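Why I keep a diary in a language that is not mine

For many years I wrote my diary in my mother tongue, and every time I stopped after two or three weeks. I think I was too good at it. I could write a long, beautiful sentence about my tiredness, and afterwards I felt even more tired. Last December I bought a cheap notebook in the stationery shop on Lulari Street and decided to write only in English, one page each evening.

The first pages are very poor. "Today was rain. I ate soup." But I noticed that I was telling the truth more often. When you know only one word for a feeling, you must use this word, and you cannot hide behind a nicer one. On the 13th evening I wrote "I am jealous of my cousin", which I would never write at home. In English it looked small and almost polite.
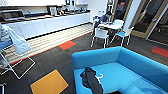
The blue sofa, on an evening when I wrote only half a page.

My rules are simple. I write by hand, with no dictionary until the page is finished. If I don't know a word I leave a line and go on. Later I look up the missing words and put them on the last pages of the notebook. The list has 40 words now, and I am a little ashamed that "sleeve", "drawer" and "to borrow" were among them after so many years of lessons.

Prepositions are still my enemy. I arrive to places, I arrive at places, I arrive in places, and I am never sure. A reader of this blog who also learns English, and who signs as Taline, wrote to me that she allows herself one preposition mistake per page and doesn't correct it. I tried this for a week and I slept better. 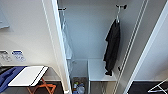
Wardrobe open. "Hook" was one of the words I had to look up.

I read the whole notebook again last Sunday, in about two hours, with tea. Some evenings I had forgotten completely, for example the walk to the Clullia bridge in the fog, when I lost one glove and found it again on the way back. I was glad that I wrote it down, even with the wrong tenses.

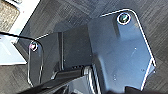
Do you correct the old pages when you read them again?
I leave them as they are, and if a mistake bothers me very much I write the right sentence on the page of that evening. There is one about the word "since" which I have now written 19 times.

The second notebook is green and has thicker paper. I started it on Monday with the sentence "My pen is better than me", and I still don't know if it should be "than I".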